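Housekeeping Skills, Unit 4
Work Surfaces: Clearing, Wiping and Checking
Handout prepared by Csenge Simon for the evening group, Zututville

Read this before the practical. Bring it with you, along with two clean cloths.

1. Marks and dirt

Loose dirt comes off with a dry cloth or a soft brush. Crumbs, chips and dust belong here. Take these off first, before any water goes down, or you will push them around and make paste.

Scuffs are harder to judge. Some are material left on top of the surface by whatever rubbed against it, and these usually lift with warm water and a drop of dish soap. Others are wear in the surface itself and will stay no matter what you use. Test a small patch before you start scrubbing a whole table.

2. Where to look

Pale, matte surfaces show gray marks easily, but small white bits are easy to miss on them. Bend down and look across the surface with the light behind it. Marks often collect next to racks, bins and anything else that gets slid in and out of place. 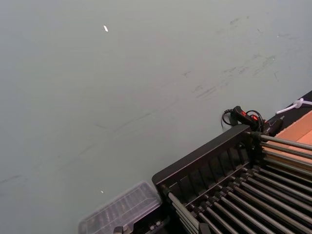 Fig. 2. Pale surface with gray scuff marks and streaks. Note the small white flecks, one of them beside the clear container.

For Fig. 2, write down the order you would work in and what you would move first. Géza Szekeres will go over the answers at the start of the practical.

3. Order of work

Move containers and small items to a tray. Lift them — do not drag. Handheld devices go on a dry shelf, away from the wash water.
Brush loose bits into your hand or a pan.
Wipe with a damp cloth in straight, overlapping passes, far edge to near edge.
Go back to the scuffs with soap. Light pressure, same direction as the mark.
Rinse the cloth, wipe again, then dry.

4. Racks

A rack with thin rods holds dust where the rods meet the outer wall. Use a narrow brush there. Wipe each rod along its length and check the underside of the rack before it goes back — grit trapped under it will make new scuffs.

Practical: room 18. Reading for next time: handout 19, sinks and drains.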